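To: owners-list
From: Farah Subramaniam, Trurnley Rental Office
Date: 9/5/19
Subject: Re: Linen charges and late checkout

Dear Owners,

The office has reviewed the question raised by Mr. Figueroa, whose message is quoted here for reference.

> On the linen charge: our July statement for Unit 6 shows two
> deductions for the same stay. The guests extended by a night
> and did not change units. Is a second charge correct? I would
> also like to know whether late checkout is still free for
> returning guests.
> Cristóbal Figueroa

The second charge was entered in error and will be credited on the next statement. An extension in the same unit is treated as one stay, provided that the total does not exceed seven nights. Owners who find a similar entry should write to Judite Teixeira in accounts and include the unit number and arrival date.

Late checkout remains free for returning guests, subject to the cleaning schedule. Requests must reach the front desk by noon on the day before departure.
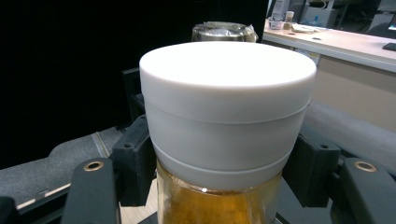 A jar with a white lid. Opened pantry items are removed at each checkout.

Owners are also reminded that the damage deposit for the Giscombe building is now $2,000 for stays longer than a month. Existing reservations are not affected. The revised rental agreement is available from the office on request, and signed copies should be returned to Meinir Parri.

Sincerely,
Farah Subramaniam
Owner Relations
Trurnley Rental Office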